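Stiver clip-on reading light, after a winter of library books
January 7, 2021 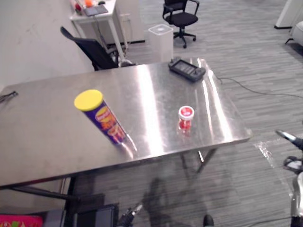
Got the Stiver because my old clip light died halfway through a 2067 page fantasy omnibus. Bad timing. Ordered it that night.

Good stuff first. Clip is strong, holds on a fat hardcover and doesn't chew up the jacket. Five brightness settings, I use two. Warm light, 3000K, easy on the eyes past midnight. Read all of Petwood that way, 17 chapters in one go, no headache.

Paperbacks, not so great. The head is heavy and a skinny mass market just flops over. Tried it on Ulloa, the short stories, ended up clipping the light to my collar. Works but looks dumb.

Battery is fine. Charge it every couple weeks maybe? Cable is way too short, bring your own.

Button is the real gripe. One button for everything, so to turn it off you have to click thru every setting, including the super bright one. Not popular with the other side of the bed.

Audiobook people can skip this obviously. Everyone else, if you read mostly hardcovers, get it. If its mostly paperbacks look at the Drornel, lighter, dimmer, costs less. I had one before this and it was ok till the neck went loose.

Four stars. Will update in March when the sequel's out and I've put some more hours on it.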